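**Flat fees and full pantries**

The Tuststead co-op raised its dues again in March, and 302 households wrote in to say so, a few of them politely.
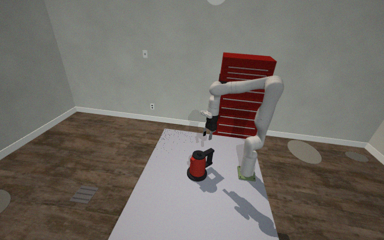
The new rate is meant to cover the Hekance cold store, which has been two months from finished for 4 years. Members asked where the money went. The answer was 2,963 for shelving and 2,099 for a sign. The office did get fresh paint, pale gray, to go with a red cabinet that we hope holds the receipts.

Bulk orders from Giannakopoulos still go in by noon. Lentils are back. The good olives are not.
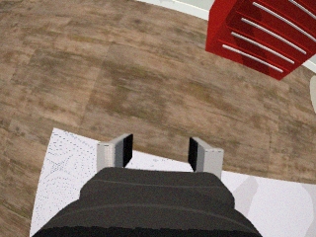 *Light gray, black pads.*

Returned jars should be clean, a word we thought we all understood. The Momano coffee stays at the old price until the last sack goes.

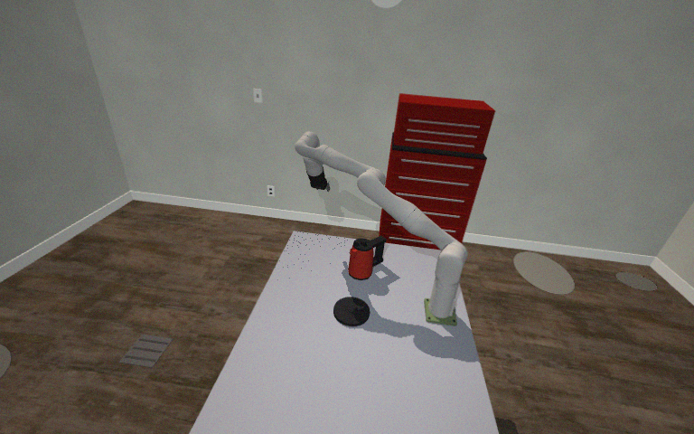 One member wrote that she would pay double if the co-op would stop calling it a "contribution," and would like her olives back in the meantime.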